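Last updated: December

Bowls, continued. Notebook 2, carrying on from the page with the glaze spill on it.

Wilmer Sánchez left a note on my bench asking whether I was "still against" the Andamora bowls. I was never against them. I said I didn't believe the sheet that came with them, and I still don't. The sheet says they are chip resistant at the rim, that they stack without rubbing, and that the foot will not mark a white surface. Those are three separate claims and there is one paragraph of evidence behind the lot, most of which is about colour.

So, what I have done so far.

Stacking. Took 16 bowls off the rack and stacked them in two columns of 8, left them on the lower shelf by the door where everybody's bag hits them. Ilse Van der Linden thinks this is unfair to the bowls. I think it is exactly what happens to a bowl in a canteen, only slower. Left them there over the break, checked feet and inner walls with the loupe and the raking lamp. Faint rings inside most of them, sitting where the foot of the next one up rests. They wipe off with a damp cloth and a bit of bicarb, so it may be dust off the unglazed foot and no scratch at all. Or it may be a scratch with dust in it. The loupe is not good enough to say. Writing "no rubbing" on that basis would be a cheek.

Also, the columns lean. Not a lot, and not the same way each. The sheet says nothing about lean. I put a straight edge across a few rims and could get a bit of paper under on one side in nearly every case. Wilmer says that's ordinary for anything round that has been through a kiln, and he is probably right, but then why does the sheet talk about a "true rim"?

Foot marks. Dragged one bowl back and forth across the white top, dry, with no load, then again with a bag of rice in it. Dry and empty: nothing I could find. With the rice in: a grey line, short, near where I changed direction. Came off with the eraser sponge. I would like to know what Andamora used for their white surface. If it was a glazed tile then of course it didn't mark.

Rim. The part people will care about, and the part I trust least. A round bowl gets picked up by its edge, put down on its foot, and knocked on its edge again by the next thing going past. The Skestard method has you drop a steel ball on the rim from a fixed height and look for damage. Fine, but I have never seen anyone drop a steel ball on a bowl at breakfast. What chips bowls is other bowls, taps, and the side of the sink.
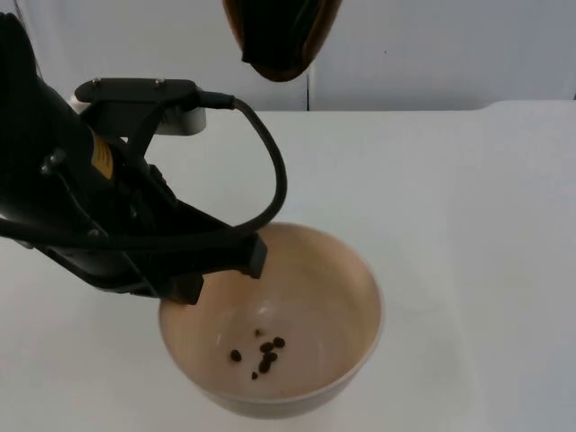
What I want instead is a dull test with a lot of repeats in it and somebody looking properly at the same bit of edge each time. I have marked out the rim in pencil on the outside, like a clock face, with twelve at the small pinhole in the glaze so that it can be found again if the pencil washes off. Please don't rub the pencil off to be helpful. Somebody did that to the last one and I had to start over.

Bowl for this is 2479 from the batch list. I picked it because it was next on the rack. Ilse asked whether one bowl is enough and no, it isn't. One bowl will tell us if something is badly wrong. If it comes through clean it tells us that one bowl came through clean, and I don't want to see it turn up on a slide as anything more.

Things I have noticed about it before starting, so nobody can blame the test:

- pinhole at twelve, as above, doesn't catch a fingernail
- glaze a bit thin on the edge between four and five, the body shows through when you tilt it to the window
- foot is rough, could do with a rub on the stone, I have left it alone
- rings like a bell when tapped with a pencil at three, duller at nine

That last one bothers me. A dull side can mean a hairline you can't see yet. It can also mean I was holding it differently. Tried it again sitting on a folded tea towel and it was less clear, so I'm putting it down as "maybe". Wilmer tapped it and says it sounds the same all the way round. Wilmer also says the old kettle doesn't whistle.

Ink test for cracks: tried it on a bowl I'd already written off, watered-down blue ink, brushed on and wiped. It showed up a crack I knew about and two I didn't. Good. But the ink also sits in the thin patch on the edge and looks like damage when it's only bare body. Anyone using it should do the bowl before and after, on the same bit, or they will frighten themselves. The ink stains the cloths for good, so use the grey ones.

Prasertsri sent over their own bowls for comparison, wrapped one by one in newspaper, no sheet at all. I rather like that. Haven't stacked them yet. They are heavier in the hand and the rim is rounder, and my guess is that the rounder rim does more for chipping than anything in the Andamora glaze. It's a guess. I've been wrong about rims before (see the Hornano mugs, earlier in this notebook, where I was sure it was the handle).

Still to do: weigh the Prasertsri lot, find the better loupe, ask Andamora straight out what surface they dragged the foot across and what was in the bowl when they did. If they answer with the same paragraph again I'll paste it in under this one. Grey cloths are in the second drawer, and we're nearly out of bicarb.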